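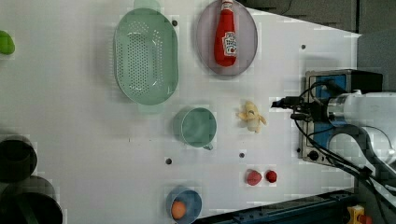

Fig. 1. A tabletop cell from above. The mug and the colander came out of the props budget, and so did the plush banana.

Unit 4: Planning and Paying for a Manipulation Bench
Course notes, Gruvadbridge campus. Instructor: Archana Rajput. Lab questions to Ottar Boström.

Read before the seminar. Bring your draft equipment list, printed, and a pen that isn't red. I have the red one.

4.1 What you're buying

Every draft I get has the arm on line one, the gripper on line two, and then a large white space in which the student is hoping for the best. The arm is the part you'll get three quotes for and argue over for a month. Everything else gets bought in a hurry with somebody's own credit card, and the receipts come to me in a sandwich bag.

Break your list into these headings and put something under each one, even if it's a zero you can defend:

Arm and controller
End effector, plus adapter plate
Table, rail, mounting hardware
Cables and cable management
Cameras and stands
Compute
Props and consumables
Shipping, import fees, delivery to the actual room
Service, spares, training time

Cable management is the heading people laugh at. Look at Fig. 1 again and follow the black cables away from the gripper. They loop out and run down past the mount, and anything that loops can catch. Budget for clips, sleeving and a spare of every cable that moves with the arm. Farzad Heydari, who ran this lab before Ottar, kept his spares in a locked drawer and took the key with him to Flirkanbridge. We bought them all again.

4.2 The table is equipment

A table from the seminar room costs nothing and wobbles like it. You want a stiff top in a plain light color, a known way to fix the arm to it, and enough depth that the far objects are still within reach. Reach figures in a brochure are measured to the flange with the arm stretched out straight, a pose in which it will do very little cooking.

Draw the table to scale before you order. Cut the arm's footprint and the big props out of paper and push them around. Half an hour of this in March saved last year's group from a bench 20 inches too wide for the freight elevator. They found out about the door later, on their own.

Check the load on the tabletop as well. People add up the arm, forget the oven, and then clamp two camera stands to the edge.
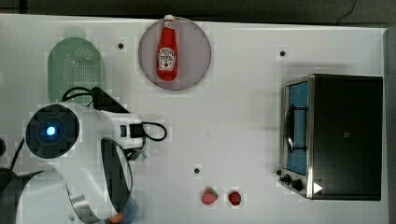
Large props need their own line for this reason. A kitchen appliance takes up floor plan on the bench, it has a door that needs room to swing, and whichever side the door faces is the side you've committed to for the rest of the term. Decide that on paper. Decide also whether the appliance will ever be plugged in, since the safety office will ask, and "probably not" sends the form back to the bottom of the pile.

4.3 Props: the worked case

Gion Zwahlen's group asked for 700 dollars for props and were told by everyone, me included, that this was a scandalous amount of money for toy fruit. They spent 1,015. Where it went:

Originals of each object
Duplicates of each object, same color and same batch
A second round of duplicates, after the supplier changed the shade of green
Appliance, plus a second appliance
Bins, labels, tape for marking positions

The duplicates are the lesson. If your test protocol says "green colander," then in month five it still has to be that green colander, and shops don't care about your protocol. Buy two of everything at the start. Buy three of anything soft.

Choose a spread of shapes while you're at it. Rigid and wide, small and round, tall and likely to tip, squashy. A list made up entirely of cubes is cheap and will teach you a great deal about cubes.

4.4 Quotes and lead times

Ask each vendor for a dated quote with lead time in writing. The integrator Jääskeläinen sent Lizeth Ospina a very handsome quote that was valid for 27 days. Our purchasing approval took longer. The second quote was less handsome.

Things to ask every vendor, in these words if you like:

Is the controller included in this price?
Is the mounting adapter included?
Who pays if it goes back for repair, and what do we use meanwhile?
Does the software license expire?

The Stivness planning sheet (course page, under Templates) has a column for each answer. Don't delete the columns you can't fill. Leave them blank and I'll ask you about them in front of people.
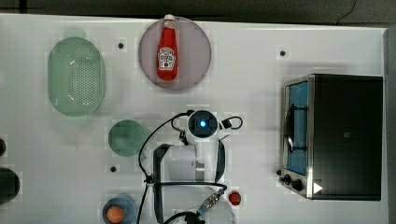
Fig. 2. Bench with toaster oven. Mark the clearance you'd want between arm and oven on your own plan.

4.5 For the seminar

Rework your list under the 4.1 headings. Take a fifth off the total and write down what goes first – then write down what stops working when it does. If your answer is "nothing," take it off the list now and save us both the conversation.

Scale drawing on one sheet. Ottar wants the paper cutouts returned to the envelope.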